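Loyalty card wants my whole phone now?
Posted in: Money, Privacy and Consumer Gripes
September 2023

marrowfat_pete
Has anyone else had the new terms through from Stendora? I've had their points card for years, mostly for the petrol, and I never minded them knowing I buy too much cheese. But the app updated last night and now it won't show my balance unless I agree to "personalised offers from partners", and when you tap on partners there are 603 of them. I scrolled for a bit and gave up. There's a cheaper price on the shelf for members and I'd miss that, but I don't see why a firm I've never heard of needs to know where I buy washing powder. Can they make you say yes?

dunlin
Same pop-up for me. There's a tiny "manage choices" link at the bottom, grey on grey. Tap that, then "legitimate interest", then object to all. Takes a minute and the balance comes back afterwards. Well, it did on mine.

tilly_on_the_hill
I think people get a bit worked up over this stuff. You're getting money off in return for a shopping list. I've saved over 300 quid on that card and the worst that's happened is an email about cat litter (I don't have a cat). If they want to sell that to 603 companies, good luck to them.

marrowfat_pete
Found the grey link, thank you dunlin. I'd looked straight past it twice.

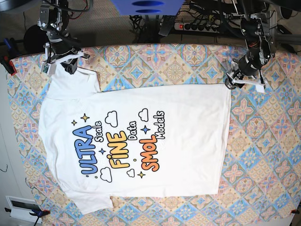 Tilly, I do get what you mean, and if it was only cat litter I'd shrug as well. What bothers me is not knowing what gets worked out from it. My car insurance went up at renewal and when I rang Idar to ask why, the lad on the phone said pricing was "based on a range of data" and couldn't tell me any more than that. Might be nothing to do with my shopping. But I'd like to be able to rule it out, and I can't.

gannet77
You can ask. Subject access request to both of them - email will do, you don't need a form. They've got a month. I did one with Ullell when I left them and got a spreadsheet back with a column called "propensity" and a number 3 in every row. No idea what I had a 3 propensity for.

tilly_on_the_hill
Ha, OK, that is a bit creepy. Still don't think your insurer is reading your till receipts, though.

dunlin
Probably not the receipts themselves. They do buy in scores from other firms and those get built out of all sorts. Melnyk does one for household spending, it's on their own website if you dig. I'm with Pete, I'd want to see it.

oldsoap
Can't agree with the request idea, sorry gannet. I sent one in June and got 5 separate emails asking me to prove who I was, including a copy of my passport. So I'd have ended up giving them more than they had to start with! I just cut the card up and shop at the market.

gannet77
You can push back on the passport. Ask them why the email address on the account isn't enough. Mine dropped it after one reply.

marrowfat_pete
Right, I've sent one to Stendora and one to Idar, and I've kept the card for now because of the petrol. Will post what comes back. If I'm a 3 as well I'll let you know.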